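The Guvier hand tool came back to Tincuța Zamfir with a tag wired to the grip. The tag said "drops straps" and nothing else. She put the tool on the bench, took off both fingers, wiped the seats and put the fingers back with the screws finger-tight. Then she closed the jaw on a feeler gauge and found that the left finger met the right one late at the tip and early at the root.

That much could be corrected with a shim. What she could not tell from the gauge was whether it mattered on cloth. For that she needed the cream knit with the tan straps, the piece all the complaints had been written against.

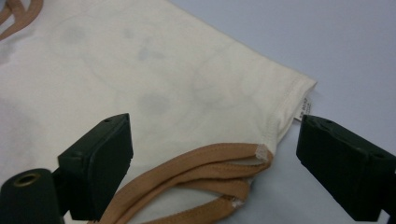
Tokport, 2023-09-17

She began the entry the way the binder required, with the tool, the fault as reported and the name of whoever reported it. The last of these was Nazmiye Ekinci, second shift, who had used the tool for 200 picks and logged 28 misses.

Ekinci came in before her shift and stood at the end of the bench with her coat on.

"It's the straps," she said. "It'll take the body all day."

"Which part of the strap?"

"Near the end, where it's fraying. It closes, I lift, and the strap stays down."

Zamfir wrote down "near frayed end." She loosened the left finger, slid a shim behind the root and brought the screws up in turns, alternating. She checked the jaw against the gauge again. The light that had shown at the tip was gone.

The previous repair was also in the binder, from April, in handwriting she did not know. It gave a shim thickness and the word Desjardins, which was either the supplier of the shim stock or the person who had fitted it. No shim had been behind the finger when she took it off. She noted this without comment. 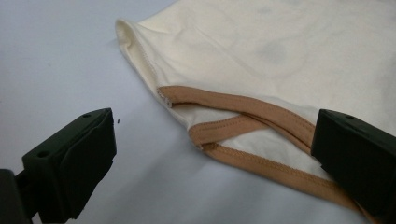

Jaw open at what may be a leg opening of the garment, tan trim under the right finger, left finger standing clear.

"Try it," Zamfir said.

Ekinci took the tool. She worked at her usual speed, which was faster than the procedure allowed, and Zamfir did not correct her, as the misses had been made at that speed. She stopped at 67.

"How many?" Zamfir asked.

"One. I was crooked."

"I'll put down one."

"Put down that I was crooked."

Zamfir put down one miss, operator reports tool not square to strap. She marked the screw heads with paint so that the next person could see if they had turned.
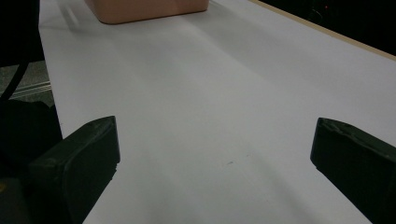

The remaining item was the shim itself. Veltance wanted a part number for anything left inside a tool, and shim stock cut with scissors did not have one. Zamfir looked through the list twice. In the box she wrote the thickness, her initials and "see April," then went back to April and wrote "shim absent when opened, replaced" beside the old entry.

Ekinci had taken off her coat.

"Can I have it back now?"

"When the paint's dry," Zamfir said, and turned to a clean page.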